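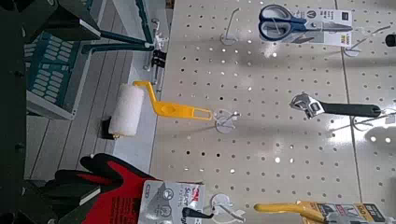
Hooks, Returned To

Print this item | E-mail this item

Latrice Delacroix has run the hand tool wall at Jurčo Hardware in Brumville for 11 years, and she would like a word about the wrench.

The wrench is fine. It is a good adjustable wrench with a black grip and a shiny head, and it sells. Her complaint is with people who take it down, open and close the jaw a few times in a thoughtful manner, and then hang it wherever their arm happens to be pointing. Last Monday she found one among the paint brushes, a section where it could do very little for anyone.

So the store has started what the sign by the register calls a Spring Reset, though it is February and the parking lot is still mostly salt. Every small item on the short wall comes off its hook, gets a wipe, and goes back in an order that Latrice drew up at her kitchen table and had laminated. Members of the Brumville Merchants' Circle who carry hand tools, and there are more of you than you'd think (the florist sells pliers), asked us to pass her method along.

It begins with a shopping basket. You take one from the stack by the door like anybody else, walk it over to the wall, and fill it with whatever doesn't belong there. Screwdrivers that have moved in with the scissors go in the basket. So do price tags with no visible means of support. Latrice does the sorting on a table pulled right up to the board, so that she isn't walking back and forth across the store with a fistful of cable ties, looking like a woman who has lost an argument with a stereo.

The second stage is what she calls "like by like, unless it's silly." Scissors go near scissors. Gloves get the low spots, where people can squeeze the fingers, which they are going to do anyway. Paint rollers are the trouble. A small one with a bent yellow handle will hang on a hook if you talk to it nicely, but the roller end sticks out and bumps its neighbors, so give it a clear stretch at the bottom. Anything on a card hangs by the hole in the card. Latrice asked us to print that, and then phoned back to make sure we had.

Third, leave some hooks empty. This was the part that upset Golshifteh Zamani, who drove over from her own store in Nultdale to see the reset and has held for years that an empty hook is a hook that has quit its job. She and Latrice discussed it over two coffees and a bear claw. Latrice's view is that a customer needs somewhere to put a thing back, and if every hook is full, the thing goes on the floor or in with the birdseed. Golshifteh conceded the birdseed. She has not conceded the hooks.

There was also some talk about pegboard color. Jurčo has both white and beige, the beige having come out of the old Nelik Variety when it closed. White shows every fingerprint. Beige shows none of them, and Golshifteh feels that this speaks well of beige. Latrice wipes hers down with a damp rag at ten past eight and does not take questions at that hour.

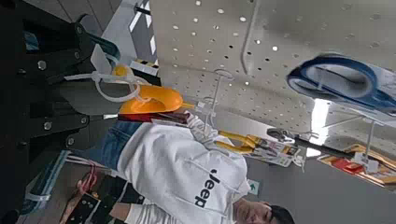
What It Costs

Very little, if you already own the wall. Jurčo ordered 200 new hooks with the round tag holders on the ends, and 2 rolls of tags, one of which was the wrong width and is now available to any member who wants it. Please want it. The rest was an afternoon, a rag and a laminator.

A few practical notes from the first week. Put the tag on the hook before the tool, or you will be threading it past a pair of plier handles with your tongue between your teeth. Keep the orange and yellow handles apart from each other if you can; people grab by color and come back annoyed. And when you think you have finished, stand where a customer would stand and see what you reach for. Latrice reached for the scissors, moved them over one hook, and has been happy with them since.
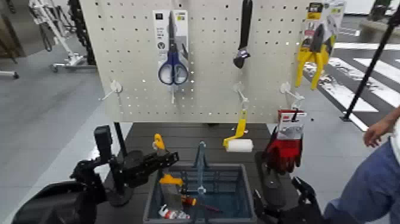
Scissors, wrench and pliers up top, with the basket on the table.

Latrice will walk members through the reset at the store, any weekday after 10, and asks that you bring your own rag. Golshifteh has offered to attend and present the other side. For the wrong-width tags, ask at the register, where they are under the counter in a bag marked FREE, underlined.

Print this item | E-mail this item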